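Storing and Cleaning Grain at Home

Household tips from the Tadamton Growers' Exchange

Dry the heads first. Cut sorghum or millet heads when the seed is hard enough to resist a thumbnail, then hang them under cover with air on all sides. Heads cut in September usually need longer than those cut in full summer.

Thresh on a clean sheet. Beat the heads with a smooth stick or rub them between gloved hands. Keep the layer shallow. Grain under a deep pile does not separate and has to be worked again.

Winnow in a light, steady breeze. Pour from waist height into a wide pan. If grain lands outside the pan, the wind is too strong or the pour is too high. A box fan on its lowest setting does the same work indoors, with the door open and a dust mask on. Repeat up to 3 times.

Check for dryness before storage. Bite a few kernels. A dry kernel cracks; a damp one dents. A cheap moisture meter is more reliable. Members at Clevberg use the salt test: shake a handful of grain with dry table salt in a closed jar, wait a few minutes, and look for salt stuck to the glass. If it sticks, spread the grain out again.

Fill containers to the top. Less air in the container means less for weevils to live on. Freeze small lots for several days before shelving, and let them return to room temperature unopened so that water does not condense on the seed.

Measure by weight. Cups and mugs vary too much for batch records. An 800 g lot fits most pantry jars with a little shaking. Write the crop, field and weight on the lid.

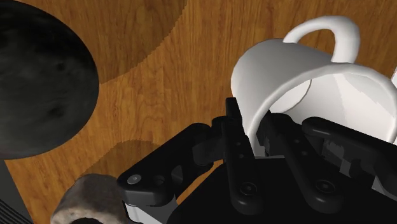 Margaritis wrote in that the salt test gave a false pass on a humid day, when the salt itself had caked before it went into the jar, and that baking the salt in a low oven first fixed it.

Sweep shelves before each new lot. Old grain goes to the hens.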